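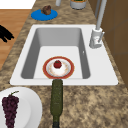 Talks > Growers' Day > Tasting tables at a small market

Tasting tables at a small market
Speaker notes, Luana Andrade
2026-08-28

Opening (stand beside the table, do not go behind the lectern)

Good morning. Thank the hosts. Say that I sell vegetables at the Darnby market and that I grow them with my husband on a rented field. My first two seasons I had no tasting table. I put tomatoes in crates, I wrote the price, and I waited. Many people looked and walked on to Halász, two stalls down, where they were cutting melon for everybody.

Ask the room: who gives samples now? Wait for hands. Ask one person what they give and how much of it they throw away at the end.

Slide 2. What it costs

I kept a notebook for one full season. On a usual market day I gave out 163 small pieces. In produce this was less than one crate. In time it was much more. I did not expect this, and I think most growers do not expect it. Cutting, wiping, filling up and talking needs one person almost all the morning.

So the real question is who stands there. If you are alone at the stall, do samples only in the first two hours and then put the board away. Customers understand it if the sign has the hours on it. Mine says "Tasting until 10."

Read the numbers slowly here. Last time I went too fast.
- Extra hands, toothpicks, covers and sanitizer: $95 per month in the high season
- Sales of the product on the tasting board: up by half in a good week, no change in a bad week
- Sales of everything else: a little up, hard to prove

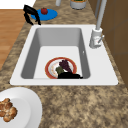 Slide 3. What to put out

One thing, or two. When I had six kinds of tomato on the board, people tasted six and bought none, and they said to me it was very difficult to choose. With two kinds they have an opinion at once. "I like the yellow one." Good, the yellow one is in this crate.

Choose what is strange to them before what is popular. A person who knows strawberries does not need my help. A person who has never eaten kohlrabi will not pay three dollars to find out. Our kohlrabi was almost a hobby until we cut it thin with salt. The variety we grow is called Drinisia, pale green, mild, and it keeps its crunch in hot weather. Tell the story of the boy who came back with his grandmother to show her. (Short version!)

Do not put out what you have only a little of. In April I gave samples of the first peas and sold out in forty minutes, and then for three hours I apologized to people.

Slide 4. Rules

Every county is different, so please call your own health office. I can say only what our market asks from us:
- water and soap for hands at the stall, with a bucket under it
- a cover over the board at all times
- cut melon and cut tomato kept cold
- a clean knife for each two hours, in a closed box

Pause for questions here. Usually somebody asks about a permit. Ours is paid by the market, and the manager keeps the paper.

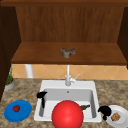
Slide 5. Talking

This part was the hardest for me. English is my third language and I am shy in all three. I prepared four sentences and I learned them by heart. What it is. When we picked it. How I cook it at home. What it costs. After the four sentences I stop and let the person eat.

If the person has a full mouth, do not ask a question. It sounds funny, but watch any stall and you will see the seller do it.

Please give the price without lowering your voice. I did this for a whole year and my husband finally told me.

We also have a recipe card. The first time I printed 2,000 of them, far too many, and half are still in our barn. Print 100, see which recipe they take, and then print that one. The order form for Unow boxes is on the back of the card, and this brings us a few box customers every month.

Slide 6. The board

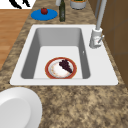 People decide with their eyes from three or four steps away, so the thing you serve on matters more than I believed. I tried a wooden board, a steel tray and paper plates, and the best for me was an ordinary round dinner plate. The one in the sink on this slide is a good type to look for: the wide reddish-orange rim gives color to the table, and the white center keeps a quiet place for the food. Pale slices of kohlrabi need a little space between them. Dark plums can go close together. A secondhand shop will have plates for one dollar, and you should buy three, one on the table, one in the cooler already filled, one spare.

(If somebody asks about glass: I do not use it outdoors. One gust of wind is enough.)

Slide 7. Start small

Ask everybody to write down one product and one time of day before they leave the room. Give two minutes. Do not talk during the two minutes.

Then questions. Repeat each question into the microphone, the back row did not hear them last year. The kohlrabi samples are by the door, with the salt next to them.

Contact the Growers' Day office | © Growers' Day | Back to top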